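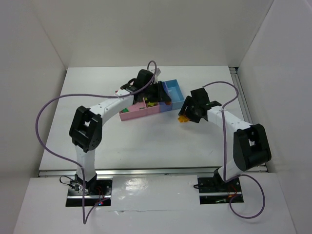
Figure 1. The two-arm sorting cell with the divided trays between the grippers.

3. Effects on the work at the packing bench

3.1 Background

Surkusitz is a small supplier of repair kits. Each kit contains small plastic parts, which until last spring were sorted into divided trays entirely by hand. The firm now runs one enclosed cell, supplied by Lumenta, in which two arms share a single table. The study covered 23 shifts, before and after the cell was put into use. Ghazal Mousavi kept the shift records and Afshin Kiani carried out the interviews with staff.

3.2 Layout of the cell

Both arms are mounted on black base plates set into the front panel, and they reach inwards to the same part of the table. The trays are placed side by side within reach of both grippers. In Figure 1 the left gripper is over the pink tray and the right gripper is holding a yellow-orange part a short distance from the blue one. The shared area saves floor space, but it means that the position of the trays matters. Staff told us that a tray put down at the wrong angle was the most common cause of a stop.

3.3 Change in tasks

Before the cell was installed, eight people sorted parts for most of the shift. The same eight are still employed. Their work now consists of loading parts, changing trays, checking filled trays and clearing stops. The shift records list 160 stops over the period studied. Most were cleared by the person nearest the cell, without calling the technician.

A total of 3563 trays were checked by hand after filling. Checking was new as a separate task. Under the old method each sorter looked over their own tray and no record was made.

3.4 Views of staff

Less hand and wrist strain was mentioned in nearly every interview. Several people also said that the day felt more broken up, as they had to leave the checking bench whenever the cell stopped. Two of the older sorters said they missed working at their own pace. Training was given in one afternoon and was described as too short, mainly on the subject of restarting an arm that is still holding a part.

3.5 Limits of the study

The records do not separate stops caused by tray position from those caused by a dropped part. The Uklow site, which uses the Tultis tray system, was not visited. Pay grades were under review in December and are left out of this report.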